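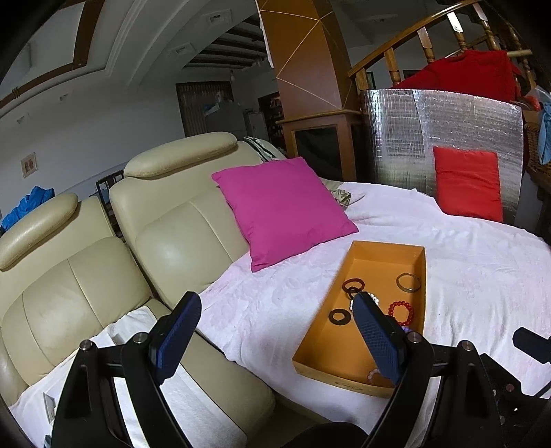
ratent-rings

Perception + tooling for small ring-shaped stuff – bangles, beaded bracelets, hair ties. Segmentation, loop fitting, grasp candidates. Part of the Bilport stack but runs standalone if you have the calibration files.

Status: works on our desk, moving fast, expect breakage. Last big refactor was November.

What's in the repo

ring_seg/ – instance masks. One mask per loop, holes kept. Do not fill holes in post, the grasp code needs them.
loopfit/ – fits a closed curve to each mask. Ellipse first, spline if the ellipse residual is too high.
jaw_plan/ – proposes a jaw angle and opening per loop. Two-finger only.
tools/ – Jaren viewer, label fixer, split script.

Data

2100 labeled frames, wrist view, wide lens. Homes mostly, sofas and beds and tables with cloth on them. Masks drawn in Jaren, then a second pass by someone who didn't draw them. Images are raw fisheye, NOT undistorted. Undistort at load time with the yaml in calib/ or leave it off, the model was trained both ways.

Labels: bangle, beaded, fabric_tie, thin_elastic, other_loop. Striped or two-color ties go under fabric_tie or thin_elastic by thickness, color is ignored. There is no separate class for a loop with a jaw in front of it. Set occluded=1 and draw the visible parts as one instance, even when they don't touch.

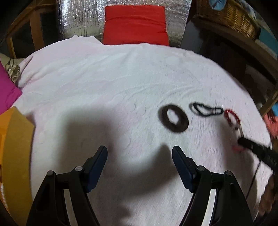
Three hair ties on a wrinkled sheet, jaws open. Red-and-white one is motion blurred.

Blur: keep the frame, set blur=1. Loader drops blur=1 from loopfit by default but not from ring_seg. Yes this is confusing, its on the list.

Running it

Needs Python 3 and a GPU for training. Inference is OK on CPU, slow.

Install from the repo root, then run tools/check_calib before anything else. If it complains about the lens model you have the old Bhuiyan yaml – regenerate it, don't edit by hand.

Default batch is 20. Config lives in configs/base.yaml, overrides go in configs/local.yaml (gitignored).

Numbers

Mask recall on the held-out homes is 87 percent, all classes together. Thin elastic is the worst by a lot. Per-class table is in eval/, regenerate after every label change please.

Known problems

- thin elastic pinched in the middle gets split into two instances. Merge step catches most of them, not all
- shadow of the gripper on white cloth sometimes comes back as other_loop
- shiny foil backgrounds give false positves, raise the score threshold
- overlapping bangles: order is a guess, no depth used
- jaw_plan ignores cloth folds completely

TODO

- cap loopfit at 30 iterations, currently it can hang
- rename blur flag
- export to the Bilport planner format without the temp file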